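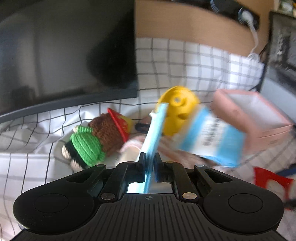 Mekon Lulside variable-temperature kettle: review
Hedvika Charvát
Thursday, May 19, 2022

The Lulside is the middle model in Mekon's kettle range. It holds 1.5 litres, has five preset temperatures and sells for £53 at Jurčo, where I bought mine. I have used it every day since October, mostly for tea, and measured it properly over one weekend with a plug-in power meter and a probe thermometer.

Power and boiling time

The rating plate gives a range and the meter showed 2,866 W at the socket with the element fully on. A full kettle at 20 degrees took 185 seconds to reach a rolling boil. The switch-off came a few seconds after that, a short enough delay that little energy goes into steam. Half a litre boils quickly but the lid sensor is slower to trip at low volumes, and the last part of the cycle is wasted.

The element is concealed under a flat steel plate. Scale builds up on it evenly and comes off with citric acid. My water in Zidport is hard, and I descale once a month. The spout filter is a plastic frame with a fine mesh that clips in from the inside. It is awkward to refit with large hands, and the clips feel as if they will be the first part to break.

Temperature control

The presets are 70, 80, 85, 90 and 100 degrees. There is no way of choosing anything between them. I measured in the middle of the water, one minute after the beep:

70 setting: 73
80 setting: 82
85 setting: 86
90 setting: 91

The overshoot is worst at the low end and with a part-filled kettle. The cause is plain enough: the element stays at full power until the sensor reads the target, and the heat left in the plate carries the water past it. More expensive kettles pulse the element for the last few degrees. Mekon has not done this, or not enough to matter.

For black tea and coffee the error can be ignored. For green tea it cannot always be. Steamed green teas brewed on the 70 setting came out slightly harsh until I started opening the lid and waiting a minute before pouring. 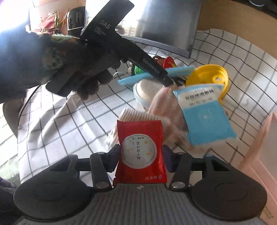
Blended and flower teas are more forgiving, and I now leave the kettle on 90 for nearly all of them. Brewing time made more difference to the taste than a few degrees either way.

Keep-warm

Keep-warm holds the selected temperature for up to two hours. It cycles the element in short bursts, and the water drifts by three degrees between them – acceptable for a second cup. The function stays off by default and has to be set each time by holding the button down. Lifting the kettle from its base cancels it, and putting it back within a minute does not restore it. I found this irritating on the first day and still do.

Handling and noise

The handle is well placed and stays cool. Pouring is controlled down to a thin stream, with no dribble on the outside of the spout. The lid opens in one stage to nearly upright, so it can be filled under a low tap, but condensation runs off it on to the hinge and from there down the back of the body.

It is loud. The noise peaks well before boiling and then drops, as with most kettles that have a flat plate, and it is enough to stop a conversation in a small kitchen. The beep at the end cannot be turned off. The cord is 70 cm and the spare length winds under the base.

Verdict

As a fast kettle with a good spout, the Lulside is worth its price. As a temperature-controlled kettle it is usable from 85 degrees upwards and imprecise below that. Anyone who drinks mainly delicate green tea should pay more for a model with single-degree steps – or buy a plain kettle and a thermometer, for less. Mekon's guarantee is two years and excludes damage from scale.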